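Part 2: Unpacking and setting up your Grondgate home weather station

I've put up a fair few of these now, so these are my own notes to go alongside the Bement booklet (the booklet is fine, but the print is tiny!). Give yourself a free afternoon and a dry day if you can get one.

Before you start

You'll need a crosshead screwdriver, a spirit level, a pencil and fresh batteries. The pole isn't supplied. I used the Hulton one, and the clamp fits it nicely with no packing.

1. Stand the carton the right way up and open the top flaps. Don't go in deep with a knife – the rain funnel sits high up and it scratches if you so much as look at it.

2. Lift out the indoor display first, then the sensor head, and put the little bag of screws in a mug. I lost mine down the back of a radiator the first time and it was a whole evening gone.
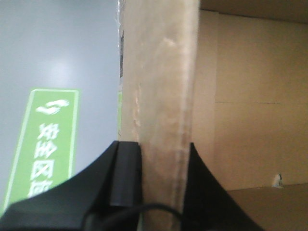 3. Put batteries in the display, then in the sensor head, in that order. If you do it the other way round they sulk and won't pair, and you'll have to take the lot out and begin again.

4. Leave both units side by side on a table for 30 minutes. The outdoor reading should appear on its own. Mine popped up while I was making tea!

Note: if you get dashes where the temperature ought to be, hold the button marked SYNC until it beeps twice.

5. Set your height above sea level. Mine wanted feet, so I typed in 82 and the pressure reading came right after a while. Up in the hills you'll be putting in something like 1,766, and yes, it does take four figures. 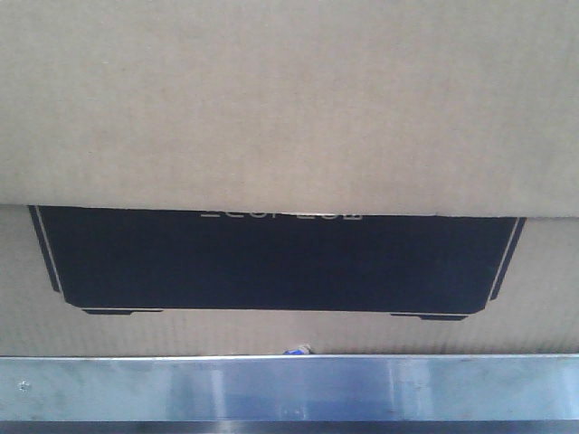 Cardboard, part plain and part printed in navy, before step 6.

6. Now go outside with the pole. Keep the sensor head away from walls, hot flues and anything that drips. I had mine under the gutter to begin with and it recorded a monsoon every morning.

7. Slide the clamp on, level the head using the bubble on top, and nip up the screws bit by bit, swapping sides as you go.

Caution: hand tight plus a quarter turn is plenty. The clamp is plastic and it will crack.

8. Turn the head so the small N points north. A phone compass is good enough, just step away from the car first.

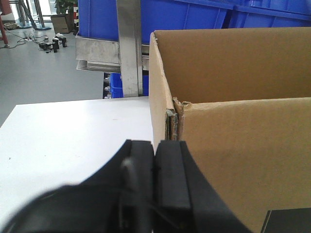
9. Pop back indoors and check the display still has a signal. I get a good one at 80 feet through a brick wall, but foil-backed plasterboard is another matter, so try a different windowsill before you start moving the pole.

10. Pour a small cup of water slowly into the rain funnel and see that the daily total goes up. Then clear it, or you'll be explaining that cloudburst to yourself next December!

Note: the Beaudoin add-on soil probe pairs in the same way, but only after the main sensor is working. Its menu is under EXTRA, two presses of the right-hand arrow.

Battery changes and cleaning the funnel are in Part 3.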